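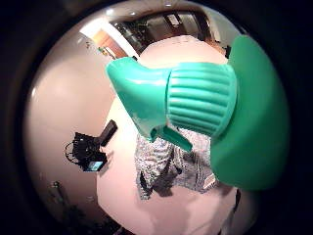 Spray Bottle Tips, and Can a Machine Do It Yet?

I get asked this a lot now, usually by someone who hates wiping tables: when will a robot do it for me? My answer in our house is still "not before supper." But I've been reading up and trying things out, and the humble trigger sprayer is a great place to start, so let's talk about it!

Think about what your hand does with one of these. You hold the neck steady, squeeze the trigger all the way, let it come back, and aim the nozzle the whole time. Then the other hand comes in with a cloth (and you put gloves on first, if you're smart about your skin). For us that's one motion. For a machine it's a whole string of little problems, and the cloth is the worst of them. A rag never lies the same way twice.

My brother-in-law Georges Zoubi works at Gridura, where they have two arms on the packing floor. They'll move boxes all night without a complaint. He tried getting one to pick up a crumpled shop rag on his lunch break and says it pinched the bench more often than the rag.

So until that's sorted out, do it the way I do:

Spray the cloth, not the table, when there's anything electrical lying nearby. Cameras, chargers, cords, all of it. Better still, move them.

Two squeezes is plenty for a place setting. More than that and you're just pushing puddles.

Fold the cloth in quarters before you start. You get a fresh side each time you flip it, and a patterned rag hides old stains, so I go by feel and smell when deciding if it's laundry day.

If the trigger sticks, pump warm water through it over the sink. Vinegar for the stubborn ones.

Turn the nozzle to off when you put it away. I lost half a bottle of cleaner under the sink last December, and the shelf liner still curls up in that corner.

As for floors, yes, let the machine have them. Ours bumps along happily while I make coffee. Tables, counters and the bathroom mirror are still mine.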